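Search this site Enter keywords Go
4/11/19 — by the Kisell Paths and Gardens Group

4.2 Do dedication stones pay for a garden's upkeep?

Garden appeals often claim that engraved stones fund the planting around them. We doubt this. At Flirnholm, 11 beds were opened along the new path, and stone sales covered the edging and the first shrubs. They did not cover watering, and by the second September six of the beds had gone back to grass. The Barreto garden reported better results, but its accounts put gifts and stone sales on one line, so we can't say which did the work.

Supporters reply that donors come back and weed. Our visit logs give this little support: most donors came once, to find their own stone. A visit is worth something, of course — it just isn't labour.

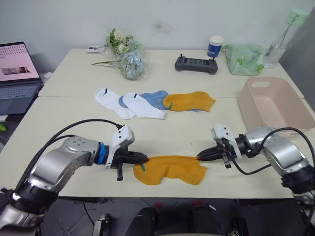
Figure 3. Two robot arms holding a yellow sock flat across a white tabletop.

The Ratex survey is sometimes quoted against us. It asked garden managers whether stones had "helped", and 10 said yes. It did not ask what they had helped with, or for how long, and two of the replies came from sites where no stone had yet been laid. We leave it out of the totals in the next section.

A fairer test would follow matched beds, with and without stones, under the same watering plan. We know of no garden that has tried it.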